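Pullex Wireless Game Controller
Item 3708
Made by Drallolex

Drallolex says the Pullex will "change the way you play". It is a gamepad. It has two sticks, a D-pad, four face buttons and two triggers, and it connects to a PC by cable or by the small USB receiver in the box. We stock it because people ask for it, and at this price it does the job.

The claimed battery life is a good deal longer than ours was. With rumble switched on we got three evenings out of a charge, and switching it off bought us one more. The lights on the grips can't be turned off completely, only dimmed, whatever the leaflet says.

As for "tournament grade" triggers, we have asked Drallolex which tournament and are still waiting. They are decent triggers with a short-pull switch on the back. In racing games we left it off, and in shooters we could tell the difference some of the time. 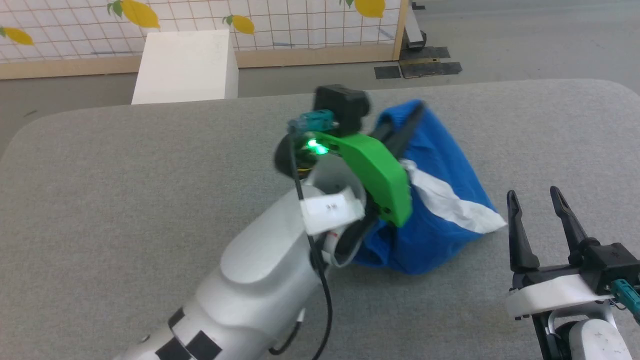 One buyer wrote in to say that the left stick had started drifting by March, that the calibration tool cured it for a fortnight, and that the replacement we sent has been fine so far. Another found the rear buttons too easy to press by mistake, and we agree with that one.

The Fokbridge companion app is optional. It wants an account before it will let you remap a single button, so we'd set up your buttons in the game itself if the game allows it. Firmware updates do need the app.

In the box
Controller
USB receiver
Charging cable
Leaflet (see remarks on lights)

Details
Weight: 350 g on our kitchen scales, with the battery in
Works with: Windows PCs; not tested on consoles
Headphone socket: yes, wired connection only
Guarantee: through us, not through Drallolex

Also in stock: Simões charging stand, item 2329. Holds two controllers, charges one at a time.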